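Week 2 - Bowls, plates and laying things out

Welcome back, everyone, and a special hello to those of you who joined us on Friday and are still finding your way round the Trolenberg building. Last week we talked about heat and knives. This week is gentler - how to set out your bowls and plates before any cooking begins, so that you aren't hunting through cupboards with floury hands.

Start with your largest bowl and put it where you do most of your mixing. For the basic dough you'll want 300 g of flour and water at 32 degrees, and it all needs room to move about.
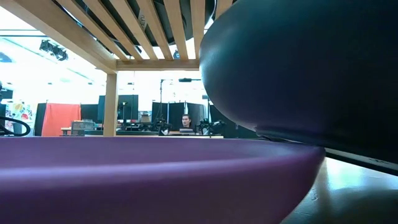

Baltazar Trujillo, who wrote the first version of these notes, always said that a beginner chooses a bowl one size too small, and I have to say I was exactly that beginner! If you're torn between two, take the bigger one. Weigh the flour straight into it, and keep your jug within easy reach of your pouring hand.

Plates come next. Please put yours out before you shape the dough, with a little clear table beside each one.

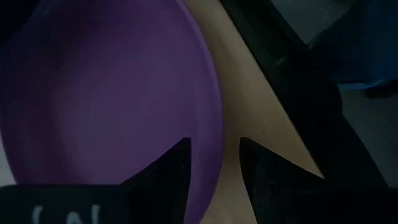 Serving is the part people tend to rush, and I do understand, as by then everybody is hungry. Give yourself around ten minutes for it. A plain plate is a great help when you're learning. On a purple one with no pattern, like this, a pale flatbread shows up beautifully, and the raised rim tells you where to stop. Keep the food on the flat part and wipe the rim with a clean cloth.

For next time, please read the Arellano handout on resting dough, pages 1 to 4.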